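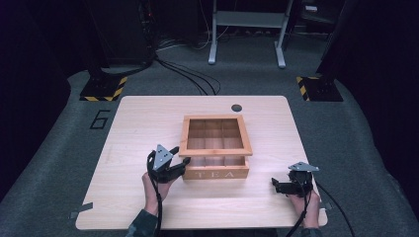

Leave the lid up when you're done looking, Horațiu Iordache told her, or it would never air out. Forty years of bergamot in there. He said it from the hallway with his coat on, one arm in, hunting for the other sleeve.

She said fine.

He said he meant it. His mother had kept it shut and everything in it ended up tasting like everything else. Mint like smoke. Smoke like mint. You drank a cup of Vulness breakfast blend and got a mouthful of chamomile at the end, like a rumor.

Then he was gone, down to the van, and Ilinca had the box to herself.

Nine little rooms. That's how she'd thought of it when she was small, nine rooms and no doors, a clear sky. She used to pick who lived where. The corner ones were for people who didn't get along. The middle was the grandmother's and you did not put your fingers in the middle.

She put her fingers in the middle.

Nothing. Dust, a staple, the corner of a paper envelope. Khoury, it said, or the end of Khoury, the blue kind from the shop by the tram stop that closed. She smelled it. Paper.

The van honked. Not at her, probably.

OK. So. The buyer was coming at four and the buyer wanted the box empty and clean, and had offered 300, which was stupid money for a tea box, and Horațiu had said yes before the man finished the sentence. Then felt bad. Then said yes again in writing. That was Horațiu. He'd have sold the stairs.

But why 300? She'd asked him over the dishes and he shrugged. Maybe the man likes tea.

Nobody likes tea that much.

She tried the dividers. The long ones slid up if you wiggled, the short ones came with them, all of it notched together like an egg carton. She had never known that it came out. Her whole life, and it just lifted out. She set the grid down next to the box and looked at the floor underneath, and there was a piece of brown paper cut to fit, gone shiny with age, and under the paper, flat as anything, were the letters.

Not letters. Recipts.

Her first thought was money and she was a little ashamed of how fast it came. But no, receipts, small ones, thin as onion skin, every one from the hotel at Urnosska. One room. One night. April, April, April. Different years, same month, and in the corner of each the same pencil mark, a tiny circle with a line through it. The early ones said 600 and then 900 and then the last one said 1,000, in a different pen, with the old stamp.

Her grandmother never went anywhere. This was a known fact of the family. She didn't like trains, she didn't like other people's pillows. She went to her sister's in the spring, one night, and came back with a cake.

Ilinca sat down.

Her sister. Who lived — where did she live? Not Urnosska. The other direction. There was a bridge, there was a dog. It was two hours the other way.

And the cake, now that she thought of it, came in a hotel box. White with gold string. They had all eaten that cake. Every year they'd eaten it, standing up in this kitchen, and said how nice of Aunt Veta.

The van again. Definitely at her.

She went to the window and held up five fingers. Horațiu held up one. She pulled the curtain.

What did the buyer's email say? She still had it on her phone, forwarded with no comment. She scrolled. Hello, I saw your listing, is the box still availible. I would like it with the dividers if possible. I believe I know the piece. I can pay 300, I am sorry it's not more. And then the name, just initials, and after the initials he had put something she'd taken for a slip of the thumb. An o and a slash.

A circle with a line through it.

She read it again. How old would he be? Eighty. More than eighty. Driving himself here at four o'clock, or somebody driving him.

Feet on the stairs. Horațiu, two at a time, already talking, was it clean, did she wipe it, the Restex people wanted the sofa down before three and he couldn't lift that end alone.

"Almost," she said.

She laid the receipts back the way they'd been, oldest at the bottom. The brown paper on top, pressed into the corners with her thumb. Then the grid, which stuck, then dropped. She wiped the window with her sleeve.

"He wanted it empty," Horațiu said behind her.

"It is empty."

"You left the lid up?"

"You said to."

He leaned over and sniffed. Made a face. "Mint," he said, and went to get the sofa.

Contact the editors | © 2023 | All stories remain the property of their authors | Back to top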